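The second life of old gold

Most people who inherit jewellery do the same thing with it. They look at it, put it back in its box and move it from one drawer to another for years. The ring doesn't fit, the brooch is not something they would wear, and selling it feels wrong.

Karine Chisholm has made her living from those drawers. Her workshop, Dhillon, stands on the hill above the harbour in Plorthorpe and takes its name from the ironmonger who had the building before her. She makes very little from newly bought metal. Nearly everything on her bench started out as something else: wedding bands, odd earrings, broken chains, now and then a signet ring with the wrong initials.

January is her busiest month. Families have been together over the holidays, boxes have come down from wardrobes, and the telephone starts to ring.

The first meeting takes an hour and costs nothing. Chisholm weighs each piece, looks for a hallmark and tests anything that hasn't got one. Customers often find out at this stage that a chain they thought was gold is plated, and she would sooner tell them before any plans are made. Pieces of different carats are kept apart. Mixing nine carat with eighteen gives an alloy that is neither, and the finished ring can't be marked as the better of the two.

Old solder is the other difficulty. A ring that has been resized several times has joints in it, and the solder in those joints melts at a lower temperature than the gold. If it goes into the crucible it can leave the new metal brittle, so she cuts it out with a piercing saw. The customer loses a little weight and gets it back in a paper envelope.

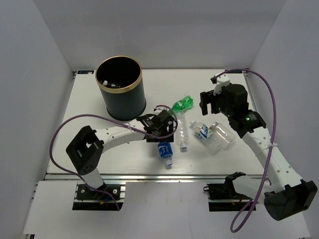
Hélène Kennedy took two rings and a bracelet up the hill and came away with a single plain bangle. She had expected to mind seeing her grandmother's ring melted, she says, and found she minded a good deal less than she had minded leaving it in a drawer. The stone from the ring, a small garnet, is set on the inside of the bangle where it can't be seen when she has it on.

Hiding a stone like that is a common request. Others want the old engraving saved, which can sometimes be done by cutting out the lettered section and soldering it into the new band. It takes longer and the join may show under a glass.

The cost surprises people in both directions. A plain band made from the customer's own gold starts at £216 at Dhillon. A pendant with one stone reset is £600, and the most expensive thing on the current price list, a pair of hinged earrings, is £718. What you pay for is time. A simple ring needs a day and a half of work, most of it filing and polishing, and a bought ring of the same weight can be cheaper if it was cast in a batch.

Not everything should be melted. Chisholm turns away signed pieces, good Victorian work and anything she thinks is worth more as it stands. She sends those customers to a dealer, and some of them come back cross because they wanted it done anyway. She still says no.

She is also firm about stones. Opals, pearls and emeralds don't like heat and don't much like being prised out of a setting either, and she asks for a signature before she touches an emerald. Diamonds are easier — although an old one may turn out to have a chip that the claws had been covering.
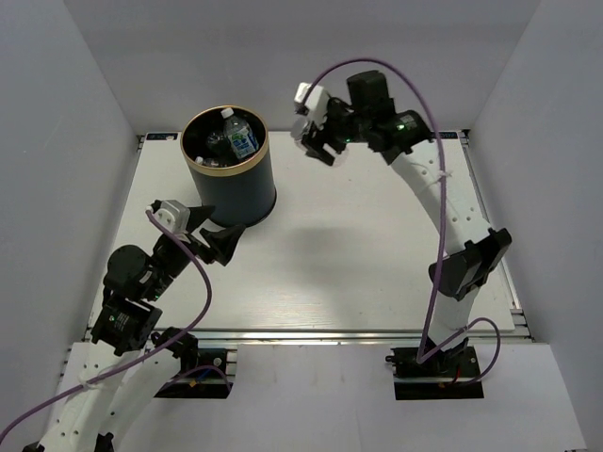

Two robot arms on either side of a white platform, with a dark navy bin near the back left.

Flarer and Plosto, the two ranges made at Dhillon from reclaimed gold, are sold only from the workshop.

Both ranges came out of leftovers. Customers who don't want their offcuts back can leave them against the bill, and when there is enough of one carat Chisholm melts it and makes stock. Flarer is the bolder of the two, with wide hammered cuffs and heavy drop earrings. Plosto is mostly fine chain and small discs, and sells faster.

Anyone thinking of having a piece remade should photograph it first, from the front and the back, and ask the rest of the family. Two sisters once booked separate appointments over the same locket. It is still in one piece, and they take it in turns.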